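Section 4: Working safely around the arm on garment jobs

I've set up more of these cells than I care to remember, and I still read through this bit before I switch anything on. You'll want it open the first couple of times as well. It assumes the arm is bolted down and you've already done the network set-up in Section 3.

Before you start

1. Walk the floor and mark the arm's full reach with tape. I add 20 cm on top, as a shirt on a hanger swings out further than you'd think.
2. Press the stop button, then try to jog the arm. If it moves, switch off at the wall and ring Brindeck.
3. Set the speed limit to 17 per cent for any new garment. Leave it there until you've watched a full run from pick to rack.
4. Check the rack is standing square and give the bar a good shake (mine had a loose foot for weeks!).

Note: if the panel shows code 619, the gripper has lost its zero. Open the fingers by hand, close them, then restart.

Handling hangers and fabric

5. Teach the grip point at the shoulder, close to the collar. Sleeves are tempting but they stretch.
6. Keep the cable clear of anything hanging below the wrist. 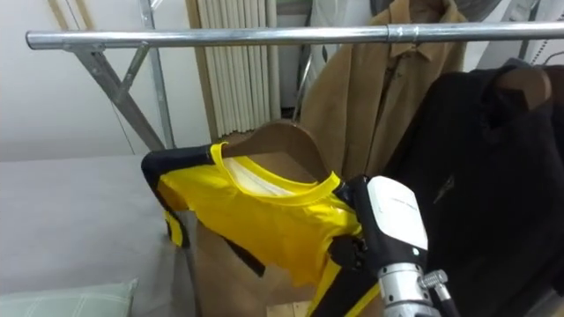 Can I reach in to straighten a garment while the arm is paused?
Only after you've pressed the stop button, because a paused arm can start again by itself when the program tells it to.

7. Once you've pressed stop, step in from the side where you can see the panel, sort the fabric out and step back behind the tape before you reset.

Caution: never pull a garment out of closed fingers. Use the release key on the Sernum panel and hold the hanger with your other hand.

Keeping a record

8. Write down every stop, even the silly ones. I use a plain notebook that lives next to the panel.
9. Swap the finger pads after 1,000 grips, or sooner if they look shiny.
10. Repeat steps 1 to 4 whenever the rack gets moved, even by a hand's width.

Settings for heavy coats are in Section 5.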